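Storing and Caring for Comic Books at Home

Work on a clean, flat table, and check it for grit before you put a cover face down on it.

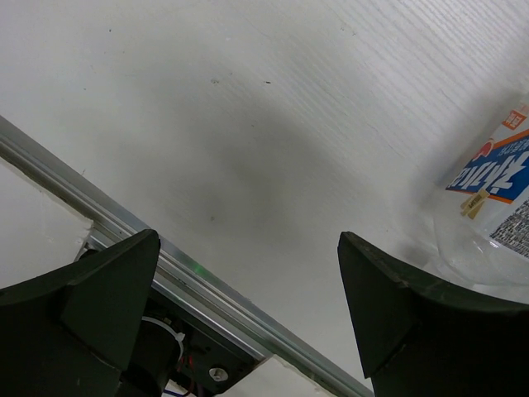
One reader wrote in after our last page on paper care to ask whether bagging is worth the trouble for ordinary reading copies, as most of hers cost a dollar or two. For comics you reread every month, probably not. For anything you plan to leave in a box for a year or more, yes. Bags are cheap and the covers stay flat.

Before you start

Wash your hands with plain soap and dry them well. Skip the hand lotion. Cotton gloves are not needed for modern comics and they make it harder to turn pages without bending a corner. Wipe the table with a barely damp cloth and let it dry fully. Keep drinks somewhere else.

Bags and boards

Measure before you buy. Current, Silver Age and Golden Age sizes are all different, and a comic forced into a tight bag will get a dent along the spine. Polypropylene bags are fine for most people and should be changed every few years. Polyester sleeves cost more and last much longer – keep those for the books you would be upset to lose.

Put the board in the bag first, glossy side toward the comic. Then slide the comic in along the board, spine first. If a corner catches, pull back and start again. Fold the flap over the back and tape it to the bag. When you open it later, take the tape all the way off or fold it back on itself, or it will grab the cover on the way out.

Boxes

A short box is easier to live with than a long box. A full long box is heavy enough to hurt your back and the handles tear. Stand the comics upright and fill the box until they stay straight without being squeezed. If a box is only half full, put a block of foam or a few spare boards behind the last issue so nothing slumps.

Keep boxes off the floor. Two lengths of scrap lumber under each stack will do, or a low metal shelf. Basements and attics are the worst places in most houses. An inside closet is usually the best one. A small humidity gauge is worth having, and if it stays above 60 percent in July, run a dehumidifier or move the boxes.

Flattening a curled cover

Lay the comic between two sheets of plain white paper, then put it under a stack of hardcovers for a week. Do not iron it. Newsprint scorches easily and the ink on the cover can lift.

Price stickers

Leave old stickers alone unless the cover is glossy and the book is not worth much. On a glossy cover, warm the sticker with a hair dryer on low for a few seconds and lift one corner with a fingernail. Pull slowly and keep it low to the cover. On matte or older paper the sticker will take the ink with it.

Keeping a list

My own list runs to 1,579 issues and I keep it in a spreadsheet with four columns: title, number, box, and notes. Number the boxes on the short end with a marker. I have 22 of them and it takes a minute to find anything. Print a copy of the list once a year and put it with your insurance papers.

Displaying covers

Keep frames out of direct sun, even with UV glass. Reds and yellows fade first. Swap the comic every few months – the spare ones can wait in a drawer, bagged and lying flat.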